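Workbench mats and small gears — what are you all using?

ouranias_bench
Posted July 13, 2025

I rebuild small gear trains, mostly for people who have already tried it themselves and bring me the parts in a sandwich bag. My old cork mat finally gave up. I now have a big dark gray one that covers most of the table, and I'm told I have made a mistake. Opinions welcome, including the one I'm going to get from Vaughan.

Vaughan
A dark mat is where screws go to retire. White table, no mat, good lamp. I have said this since February and I'll say it again.

castik_two
White table is fine until you drop a gear and it bounces into the next county. Mat wins. Steel shows up great on dark anyway, it's the black screws you lose.

ouranias_bench
Castik gets it. My table is white underneath, Vaughan, so in a sense we both win. Current state of things, two spur gears on the round base:

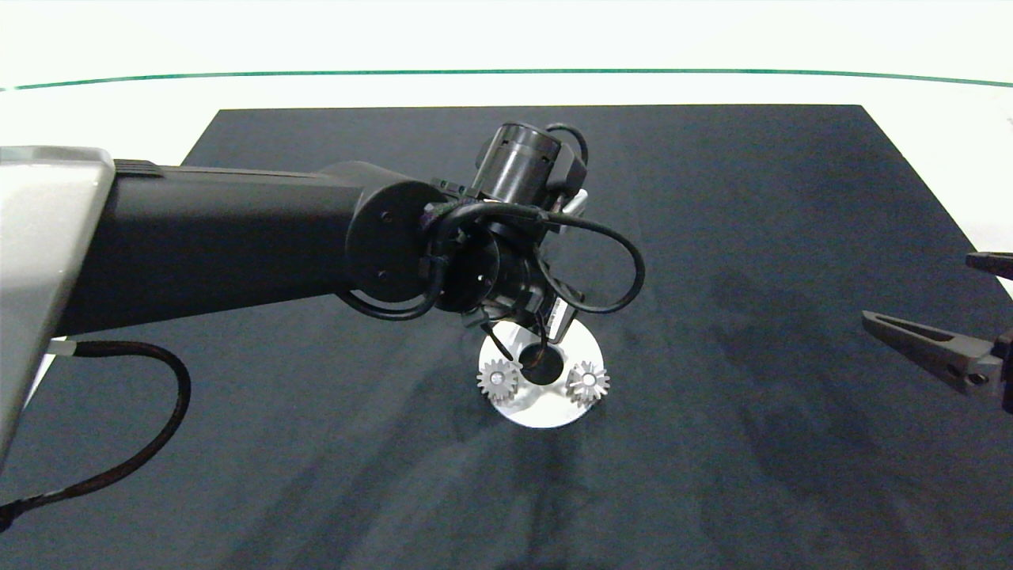 Gears on the disc, center hole or peg as far as I'm concerned

The one on the right sits a bit lower and I can't decide if I like that. Comments on the mat only, please. I know you won't listen.

Vaughan
The mat is enormous. What else are you planning to put on it, a turkey?

pichit_n
Not about the mat, sorry. Do you grease before you seat them or after? I put mine on first and end up wearing most of it.

ouranias_bench
After. A dab on the teeth, turn it by hand, wipe off what comes out.

castik_two
Before, and less than you think. If you can see it you used too much.

ouranias_bench
I can see mine and it runs fine.

castik_two
Give it 100 hours and tell me again.

Vaughan
You two should get a room. With a white table in it.

pichit_n
OK so one before and one after, very helpful. Is the mat a Drinis? I looked at theirs but it was almost as much as my vise.

ouranias_bench
Prerkomo, the plain one. Smelled like a tire shop for a week. Lies flat now, after I left it under a stack of catalogs.

pichit_n
Ordered. If I lose a screw on it I'm sending Vaughan the bill.

Vaughan
Get in line. I'm still looking for one from my own mat, and I threw that mat out.

— Ourania Kyriakidis
"Measure it again"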